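Koltholm opens robot workshop to the public

February 21, 2019

Koltholm opened its robot workshop in Dalen to visitors for the first time this week, with 559 people coming through the doors over the course of the open day. The company had planned for 500.

The main draw was Trurix, the company's robot for picking up small parts from the floor and putting them where they belong. Visitors were let in 18 at a time and stood along one wall while staff ran the demonstration.

Project manager Randi Eide opened each round with a short talk. She said the robot was built for repair shops and small factories, where dropped hardware gets lost or ends up under a cart. The job in the demonstration is a simple one to explain. Squares are marked on the carpet with yellow tape, and the robot is told which square a part should go to. It works with a metal hand that has jointed fingers. 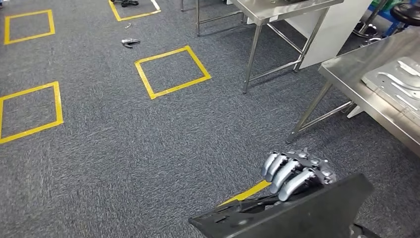

The hard part is getting hold of thin metal pieces that lie flat, Eide said. A person slides a fingernail under the edge without thinking about it. The robot has to judge the angle, bring its fingers down close to the floor and close them without pushing the part away. Carpet makes this harder than a smooth floor, and the team chose it for that reason.

Njål Haugen, who is in charge of testing, took most of the questions. Several visitors asked about speed. Haugen said a person is still a good deal faster and that the team is working on reliability first. The robot has made 2000 practice pickups since August, he said, and the results are used to adjust how the fingers close.

Others wanted to know what happens when a part is dropped. Haugen said the robot looks for it again and makes another attempt, and that an operator can stop it at any point.

The control software comes from Jikier, which had two of its engineers on hand to show visitors how a new task is set up. Children were allowed to choose the target square in the later rounds.

Koltholm plans to hold another open day in August. Entry will be free, but visitors will be asked to sign up for a time slot in advance.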